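Up before seven and the kitchen already warm. I did the bread order first, then sat down with the electricity letter from Girkau, which says we used 2,562 units over the winter quarter. I read the meter again to check. It is in the cupboard under the stairs and I had to move the ironing board and two bags of coats to get at it. The figure looks right, so I shall pay it and stop grumbling.

Walked down to Zunurgate for stamps and a reel of white cotton. The road is still up outside the chemist. I came back the long way by the allotments, where the beans are further on than ours, and bought a lettuce from the table by the gate. My pedometer said 4,000 steps when I got in, which I had hoped would be more.

Lunch was cheese on toast and half the lettuce. Afterwards I wrote to Mosoti about the curtain lining. They have quoted 42 pounds for the pair, made up, and I think I will say yes if they can do it before August. The old lining has gone at the hem and it is past mending.

The afternoon went on the table. It had got into a state again, with wrappers and bags and the net off the fruit, and two cartons standing at the back. The enamel bowl with the orange animal inside it did for the rubbish. The blue cloth can stay on for now, although it wants ironing. I must remember to put washing-up sponges on the list.

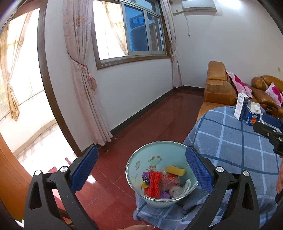
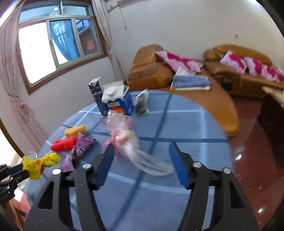
I have decided to keep a proper bag for plastics on the hook behind the door, so that it doesn't all gather on the table for days. We tried it last year and it lasted until the hook came out of the plaster. I have a longer screw now.

Made soup for supper with the last of the leeks and 800 grams of potatoes, far too much for one evening. Three tubs of it are in the freezer. Finished the Javia coffee as well, so it will be tea in the morning unless I get to the shop early. Rain started at nine. Brought the cushions in and shut the back window, and wrote this up at the kitchen counter.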